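2018年5月15日

早上八点半到的，门口的感应卡又刷了三次才开。昨天走之前写的清单还夹在本子里，第一项是收线，第二项是给储物间的箱子贴标签，第三项是跟 Grajales 那边确认退货单。第三项拖了一周，今天总算打了电话。

先说电话。接的人是个新来的，让我报单号，我报了147，他说查不到，又让我报一遍。后来换了一个人，一查就有，说是系统里录成了174。改好以后他发来确认邮件，我打印了一份夹在蓝色文件夹里，另外一份存在共享盘上。货下周有人来取，要提前装好箱放在一楼。我问箱子要不要用原来的，他说最好用原来的，没有也行。原来的箱子上周已经拆了压平，扔没扔我不确定，明天去一楼看一眼。

九点半以后开始收线。这件事上个月就该做了。线多得没法说，电源线、网线、延长线，还有几根完全不知道是接什么的。我的办法是先全部摊在地上，按粗细分，再按接头分，然后一根一根绕。绕的时候不能绕太紧，以前绕太紧断过一根，外面看不出来，插上去没反应，查了半个下午。绕完用魔术贴扎一道，不用扎带，扎带每次都要剪，剪的时候又容易伤到线皮。

魔术贴用的是 Cadley 的，一卷能剪很多条，比上次买的便宜货粘得住。剪成和手掌差不多宽就够了，剪长了反而会勾到别的线。一上午剪掉大半卷，记一下要再买。

挂钩是去年装的，位置有点低，不过能用。粗的线挂上去以后会往下坠，我把它们绕成大一点的圈，看起来整齐些。细的和短的放篮子。纸箱里装的都是待处理的东西，有空再翻，里面应该还有两个旧键盘和一袋螺丝。

中午吃的食堂，茄子和米饭，汤太咸。Lụa Hứa 坐我对面，说她下个月要搬家，问我有没有不要的纸箱。我说储物间有，让她下班自己去挑。她说想要大一点的，放被子。我跟她说被子用袋子装就行，箱子留给书，书装小箱，不然抬不动。她上次搬家把书全装在一个大箱里，底直接掉了，书散在楼梯上，捡了半天。她还说新房子离地铁站走路要14分钟，比现在远，但是房间朝南，阳台也大。我说朝南好，冬天能晒被子。

下午回去接着弄。墙边算是过得去了，桌上还是那个样子。电脑上搭着的白线我看了几次，不知道是谁的，就没有动，怕人家回来找不到。耳机那一类的东西也一样，我一般不碰别人放在桌上的东西。

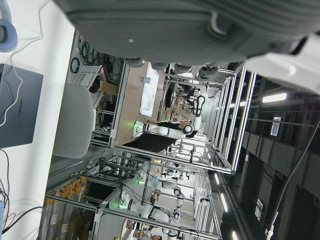
墙边的线挂在钩子上，旁边是白色带红边的篮子，再旁边是纸箱。

三点多去储物间贴标签。箱子一共12个，标签写在白胶带上，再贴到箱子的短边，这样放在架子上不用搬下来就能看见。以前是贴在盖子上的，叠起来以后什么也看不到，每次找东西都得一个一个挪。字写大一点，用粗的记号笔。细笔写的过半年就淡了，架子最上层有两个箱子就是这样，只能看出一个“电”字，打开来一个是电池，一个是电烙铁的配件。

电池那箱顺便挑了一遍，有几节已经漏了，用纸包好放在一边，等凑够了一起送到楼下的回收桶。手上沾了一点，马上去洗了。下次戴手套。

有一箱是 Rallus 的旧样品，没人说要留，也没人说可以扔。我写了“待定”，日期也写上了，放在最下面一层。问过两个人，都说不清楚。如果到月底还没有人来认，我就写邮件问所有人，给一周时间，没有回复就处理掉。前年也是这么处理的，当时有人过了一个月才来问，好在东西还没有拉走。

架子的第二层有点弯，压得太重了。把两箱螺丝和金属件挪到了最底下，上面换成泡沫和包装纸。挪的时候腰有点不舒服，歇了一会儿。以后重的东西一开始就应该放在下面，这个道理谁都懂，放的时候又都是哪里有空就放哪里。

清点单也重新打了一份。原来那份是按购买时间排的，找起来很不方便，我改成按架子和层数排。表格做到一半电脑要更新，等了二十分钟，趁这个时候把垃圾倒了，顺便把水池边的抹布洗了晾上。抹布早就该换了，已经洗不出原来的颜色。

报销也交了。上次买篮子、胶带和记号笔一共161块，发票贴在A4纸上，一张一张不能叠着贴，叠着贴会被退回来。财务今天倒是没有说什么，收下就让我走了。钱大概要下个月才到。

四点半左右 Ilton 的人送来新的扎线管，比我订的粗一号。我拿一根试了一下，套细线太松，套电源线刚好。退回去要填表，还要等，就留下了，粗的线正好没有东西套。单子上我注明了型号不符，让对方下次注意。送货的人签完字还在门口站了一会儿，说外面要下雨。

果然五点多下了，不大，下了半个小时就停。窗户关得及时，只有靠门那扇忘了，窗台上湿了一小块，擦干了。

快下班时 Lụa 来挑箱子，挑走了四个，都压平了用绳子捆着拿的。她想借我的胶带，我把用剩的半卷给她了。她说搬完请我吃饭，我说先搬完再说。她走以后我把地上剩的碎纸和剪下来的魔术贴头扫了一遍，扫出来一个小螺母，不知道是哪里的，放进了螺丝袋里。

明天要做的：

- 去一楼看退货的原箱还在不在
- 再买一卷魔术贴，一副手套，两块抹布
- 纸箱里的东西翻一遍，旧键盘试一下，坏的拿去回收
- 问一下桌上的白线是谁的
- 清点单打印出来，贴在储物间门后面

六点二十走的。路上买了豆腐和一把小葱，回家做了葱烧豆腐，盐放少了，加了点酱油。吃完给妈打了电话，她说膝盖好一些了，膏药还有半盒，叫我不要再寄。洗了衣服，晾在屋里，外面地还是湿的。十点半，准备睡了。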